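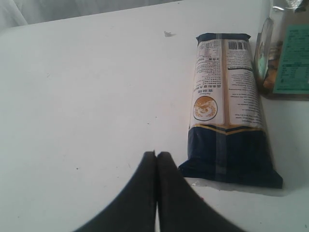

Dried noodles, sealed bag, label side up. Barcode near the top of the panel.

Pantry packaging, June set

Dry goods shelf at Verkthorpe. Bags are laid flat on a white table under even light. Catalog entries are kept by Larasati Ngau.

Notes on the noodle bag: both ends are dark navy, with a crimped seam. The white panel carries small dark print in columns, including Chinese text set sideways. File under Noodles, shelf 4, bin 39.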